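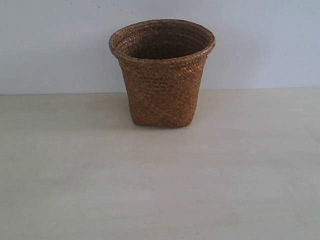
Page last changed: Jan 9, 2022

Kakdale Robotics Club: Basket Task Gallery

Woven basket, braided natural fiber, standing on the pale tabletop against the white wall. The rim flares out a little and the sides taper toward the base.

The basket is the main object in our winter project. The club meets in the upstairs lab at Kakdale and is open to students in grades nine through twelve. This season there are 8 members on the basket team. The task is to have an arm pick up small items one at a time, carry them to the basket, and release them inside without moving it. We enter the finished program in the Menon Student Manipulation Challenge, in the household objects class.

The gallery has one picture so far. The notes below it are from the team log, shortened for the web. More pictures will be put up as the members turn them in.

Notes on the basket

The rim is a thick band of braid, and it is wider than the base. Our first program located the basket by its widest outline and set the approach path from that. The path cleared the rim, but the program also used the same outline as the footprint on the table, and the planned positions for nearby items came out too far away. Safta Munteanu rewrote that part so that the rim and the base are stored as two separate shapes.

The inside of the basket is much darker than the outside. The depth reading near the bottom was poor in early tests, so the release height is now measured from the rim. The value is set by hand at the start of each session and checked with a ruler.

The braid has small loose strands and the width of the plaits varies. We do not try to match the pattern. The color is enough to separate the basket from the table and the wall, which are both close to white.

Notes on the setup

The tabletop has light smudges and gray patches. An early version of the detector reported some of them as flat objects. Gheorghița Tănase added a minimum height to the filter and the false reports stopped. We wipe the surface before a session anyway.

Lighting is kept soft. Hard shadows on the wall caused trouble last season, when the team worked with a metal bowl and a desk lamp. Please do not bring lamps into the work area during a run. If the overhead lights have been changed, write it on the log sheet.

The starting position for the basket is upright, with clear space on both sides and in front. Items are set out after the basket is in place and the reference picture has been saved.

Notes on the runs

The team logged 1,100 attempts before the winter break. Of these, 758 ended with the item in the basket and the basket still inside its starting marks. Most of the others failed at the pickup. A smaller group touched the rim on the way in. The basket is light and slides easily, so a touch on the rim counts as a failed attempt under our rules, even when the item goes in.

The goal for the season is 3,000 logged attempts. Each attempt is entered with the item name, the program version, the result, and the initials of the member at the keyboard. Entries with no program version are thrown out. This has cost us a few afternoons of work already, so check that field first.

Software

The control program is called Drondus. It was started by an earlier team and has been changed a great deal. The current version runs on the lab desktop and should not be updated in the middle of a session. Members who want to test their own changes can copy the folder, rename it with their initials, and run it against the saved data before asking for time on the arm.

Coming up in January

Rim clearance tests with taller items.
Basket turned to a new angle between attempts. The lower half is squarish, so the angle matters more there than it does at the rim.
Practice round with the team from Grurkholm, using their items and our basket.

Sending in pictures

Members can leave pictures in the gallery folder on the lab desktop. Include a caption of one or two lines and the name of the object. Captions may be edited for length. For corrections to this page, talk to Safta or Gheorghița at the next meeting.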